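How to Set Up a Paper Cup Station for a Party (and Keep It Going All Afternoon)

Posted Sep 5, 2024

I have hosted a fair number of backyard get-togethers over the years, and if there is one corner of the party I used to neglect, it was the cups. I would put out a nice pitcher of lemonade, fuss over the fruit, and then tear open a sleeve of cups and leave it lying on its side like an afterthought. By mid-afternoon there would be half-full cups on every windowsill and people asking me where the clean ones were. So this past August, before our block lunch on Merrick Lane, I sat down and gave the cups a little thought, and it went so much better that I wanted to write it all out for you.

What you'll need

A small table or the end of a counter
Paper cups, more than you think
A shallow tray with a lip
A marker or two
Something for the empties, with a liner

Choosing the cups

Paper cups come in more shapes than you would guess once you start looking. For cold drinks I like a tall one, so there's room for ice and a good pour without it slopping over the top. Get the kind with a rolled rim if you can, as it's nicer to drink from and keeps the cup from going floppy in your hand. And do check what the cups are meant for! Some are fine with hot drinks and some really aren't, and the package will tell you.

I'm also very fond of a cup with a little something printed on it. Plain white is perfectly all right, but a small flower or a bit of greenery makes the table look as if you planned it, even when the rest of the decorations are a jar of whatever was blooming by the fence. Daisies are my weakness. They go with everything, they suit a birthday as well as a baby shower, and the leftovers won't look silly at the next party.

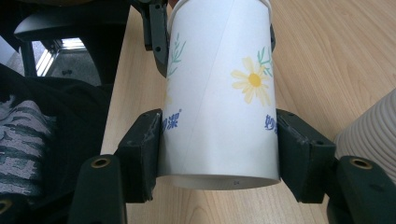 If your cups have a pattern, keep the rest of the table quiet. A solid tablecloth in one of the colors from the print is plenty. I tried a striped cloth with flowered cups one year and it made my eyes swim.

How many to put out

People set a cup down, wander off to look at somebody's tomatoes, and come back for a fresh one. I allow 2 cups per guest for the first hour and keep the rest in their sleeve under the table. You may well need more if it's hot or there are a lot of children. I'd rather carry home an unopened sleeve than run out.

Setting up the table

Step 1. Put the tray down first, toward the back, and stand the pitchers on it. The lip catches the drips and saves your tablecloth.

Step 2. Wash your hands and open the sleeve at the bottom end of the cups. That way you can slide them out by their bases and your fingers never go near the rims.

Step 3. Stack the cups upside down in short stacks. Tall stacks look impressive right up until the breeze comes through, and then you're chasing them across the lawn (ask me how I know).

Step 4. Lay the markers beside the cups where folks will see them. With a printed cup, have people write their names on a clear patch of white. Do it before pouring, while the cup is dry and easy to hold.

Step 5. Set the bin for empties a few steps away, close enough to be handy and far enough that there isn't a traffic jam at the lemonade.

Pouring without spills

A paper cup doesn't like to be squeezed, and an empty one tips easily, so steady it low down with your fingertips while you pour and stop a good inch short of the rim. For little ones I stop at half. They can always come back, and they do, over and over, because the pitcher is the most interesting thing at the party.

Storing the leftovers

Fold the end of the sleeve over, clip it shut, and keep it somewhere dry. I used to store mine in the cabinet under the sink and lost a whole sleeve to a slow leak. Now they live on the top shelf of the pantry next to the napkins, standing upright with nothing heavy on top of them. Write the number left on a bit of tape before you put them away, and next time you'll know whether to add cups to the shopping list.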